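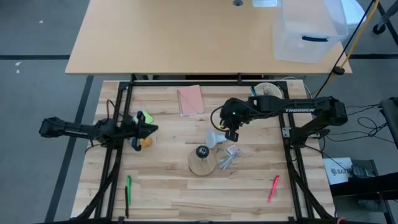
By the Kaltbridge Kids Science Desk

Does plastic last forever? People say so all the time. Be a little suspicious when they do.

Plastic was first made in factories not much more than 100 years ago. So how could anyone have watched a piece last forever? Scientists have to make careful guesses. They test small bits in labs, then work out what might happen over a much longer time.

Sunlight can make plastic brittle, and then it cracks into crumbs. Has it gone away? No! Crumbs of plastic are still plastic.

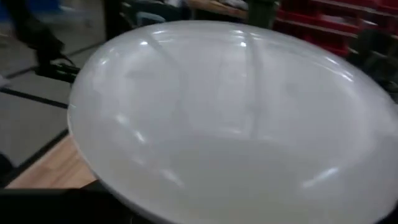 Plastic bowls can be see-through, solid or cloudy like this one.

What about the little triangle with a number in it? A 5 tells you the kind of plastic - it doesn't promise that your town will recycle it. Check your town's list before you believe the triangle.

And "green" on a label? Ask what it means. Sometimes it means very little.

Filed under: Stuff & Materials > Ask Why

Search Kaltbridge Kids... Go

More to read
Is glass a slow liquid?
Why does metal feel cold?
Do paper bags always win?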